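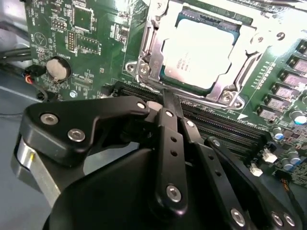 Processor in its socket, April 2026

Back on chapter four this morning, the Koivisto flying boats. I had left it in February with the summer timetable half explained and could not remember why I had stopped. The reason was on a slip of paper in the folder: the fares don't match. The printed timetable gives one price for the lake route and the passenger ledger gives another, lower, for the whole of the first season.

Spent until lunch on the ledger scans. The clerk's hand is clear enough until the middle of July, when someone else takes over and stops writing the destination. From then on it is a surname, a weight and a sum of money. Passengers were weighed with their bags, so a heavy man with no luggage looks the same on paper as a thin one with a trunk. The season ends at 560 passengers, if I trust the running total at the foot of each page. I found one page carried forward wrongly, so I don't quite.

My best guess is that the lower fare was for islanders and the printed one for visitors. There is a letter to the harbour office at Joton that half says so: "those who live on the water to be carried as before". As before what? There was a steamer, and I think the company had agreed to match its price in return for use of the jetty. If so, the flying boats lost money on every islander they carried and the mail contract made up the difference.

Wrote to Thitima Sombatkul at the Floketti to ask whether the jetty agreement survives. She answered within the hour – there is a box of harbour papers, not catalogued, and I can see it if I come up myself. Train and two nights. I will have to look at what is left of the grant.

Soup, then a walk as far as the bridge. Cold wind.

In the afternoon I cut the section on the engines. It was nine pages, and most of it was there because I had enjoyed finding it out. Kept the paragraph about the overhaul shed, as the winter wages come into the argument later. The typescript now stands at 218 pages without the notes. Plurno want it shorter still and would like more photographs, though they won't pay for them.
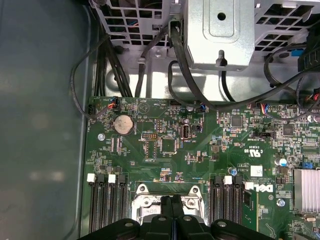 Siiri Hyvönen rang about the draft and said the islanders' fare was the whole chapter and I had buried it behind the aircraft. She would start with the letter to Joton, then the ledger, and leave the first flight until page three. She also thought I was too kind to the directors. They knew by August what the route was costing them, she said, and went on selling shares.

I said I had no proof of August. She told me to read the minutes again.

Read the minutes again after supper. The August meeting has an item headed "receipts, northern route" with nothing under it but the word "discussed". September has a new share issue. It isn't proof, but I have put it in a footnote and moved the letter to the front.

Must return Florian Chevalier's book on the postal subsidies. Train times tomorrow.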